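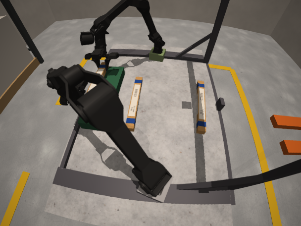 Filed under: Work & Pay > Member Guides > Shift Records

Section 6. Setting up your own record of hours

Farnlow members who work shifts through an agency are usually told that the agency's portal keeps their hours for them. It does keep hours. Whether they are yours, complete and in the right week is something you should check for yourself, and you can't check a record against itself.

Before you start you need a notebook or a spreadsheet, your contract, your last two payslips, and a login for Hudotetti if your agency uses it. Allow an evening. The leaflet says ten minutes, and I don't know who they timed.

6.1 Opening the record

1. Write your name, the agency's name and the name of the site at the top of the first page. If you work at more than one site, give each its own page.

2. Copy in your hourly rate from the contract. Do not take it from the payslip. If the two differ, write down both and go to Section 9 when you've finished this one.

3. Rule seven columns: date, planned start, real start, planned finish, real finish, unpaid break, remarks.

4. Enter your next shift as planned, before you work it. Fill in the real times the same day.

5. Initial each page when it is full and start another. Cross out mistakes with a single line so the old entry can still be read.

NOTE: "Real start" means the time you were required to be on the premises. If you must be changed and at the handover at 5:45, your start is 5:45, whatever the portal shows. Agencies will argue about this. Write it down anyway.

CAUTION: Do not keep the only copy on a work phone or a work account. You can lose access to both on the day you most want them.

6.2 Exporting from the portal

1. Log in and open My Time, then History.

2. Set the period by hand. The default is the current pay period, and I've seen people print that and believe they had the full year.

3. Choose Export, then "Detailed." The summary version drops the break column. I'm told there is a technical reason.

4. Save the file with the date of export in its name. Keep the original untouched and work on a copy.

5. Repeat at the end of every pay period, even if nothing looks wrong.

NOTE: Entries may be edited by a supervisor after you have approved them. The portal sends no message when it happens. Comparing an old export with a new one is the only way I know to catch it.

We use Shopper's-style cookies? No thanks / Accept all / Manage choices
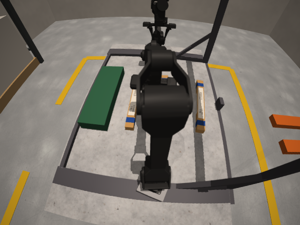
PREVEMITZ, January 2, 2020

The portal was updated in December and the steps in 6.2 were gone over again by Lenka Tichý on a member's account. The Export button has moved to the bottom of the page. The release notes promise "full transparency for workers," a phrase that also appeared in the release before it. The break column is still missing from the summary.

6.3 Comparing the two

1. Put your own record next to the export and go down it shift by shift. Don't start with the totals. Two errors in opposite directions will give you a perfectly good total.

2. Mark every shift where the start or finish differs by more than six minutes. Smaller gaps come from the clock and are a poor thing to fight over, unless they always fall the same way.

3. Look at the breaks. If the portal takes off the same break on every shift, including the ones where you had none, mark them all.

4. Add up the marked time for each pay period and multiply by your contract rate.

5. Check your answer against the payslip, line by line, including any line called "adjustment."

When Ludmila Jireš did this for the packing crew at Bednárik, she went through 351 shifts and found a difference in 191 of them. Most were short breaks nobody had taken. The agency called it rounding. I would find that easier to accept if any of it had been rounded up. 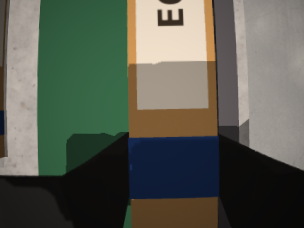

Not every crew will get a result like that, and a few members have found they were overpaid. You should know which it is before you write to anyone. An angry letter with a wrong sum in it does more for the agency than for you.

6.4 Raising a difference

1. Write by email and keep it short. Give the dates, your times, their times and the amount.

2. Ask for a correction on the next payslip and name the payday you mean.

3. Attach a copy of the record pages. Never hand over the notebook.

4. If you're offered a phone call, take it if you like, then send an email the same day setting out what was said.

5. If there is no answer by the payday you named, fill in Form C at the back of the guide and send it to your Farnlow rep.

CAUTION: Do not sign a "final settlement of hours" to get one missing shift paid. Read what period it covers. Some of them cover everything you have ever worked there.

NOTE: Time limits for pay claims vary and some are short. A friendly promise to look into it does not normally stop the clock, so ask your rep for the date that applies to you and write it inside the front cover.

6.5 Storage

Keep the notebook, exports and payslips together for as long as you work for the agency, and afterward until your rep tells you the claim period has passed. Photograph full pages once a month. If you change agencies, start a new notebook, even if the site and the supervisor stay the same.

Next: Section 7, Holiday pay for irregular hours

2 comments | 6 shares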